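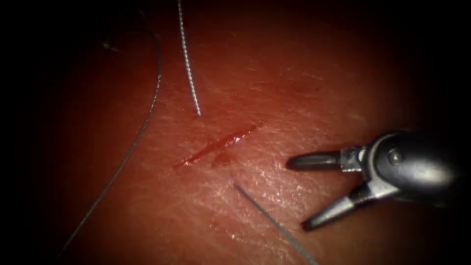

Practice pad with a straight incision, close up

How do I store a suture practice pad so it lasts?
Posted by Rogelio Macapagal

I'm in a vet tech program and bought a Candow pad in April. I use it most evenings. The cuts I've already closed are starting to tear wider each time I put a stitch near them, and the top layer feels tacky. I keep it in the plastic bag it came in, on a shelf over the radiator. Is there a better way to store it, or is it just worn out? I'd like to get through the rest of the term before I pay for another one.

Stefaniia Hladun
Move it away from the radiator first. Wash it with dish soap and lukewarm water, pat it dry with something that doesn't shed lint, and dust it with a little cornstarch. Store it flat in a hard box with nothing on top. Don't fold it and don't leave it touching other plastics – some of them make silicone go sticky.

For the tearing, take smaller bites less often in the same spot and start new cuts at least a finger's width from the old ones. Pull the stitches out by snipping the knot, not by tugging. I got 200 or so closures out of my last pad before the edges stopped holding. Once a cut has torn through to the mesh you can't really fix it. Use that corner for knot tying.

tomon318
mine got sticky too, baby powder worked ok. i just buy the cheap ones now, 20 bucks, and flip them over when the front is done. the back has no layers but it's fine for knots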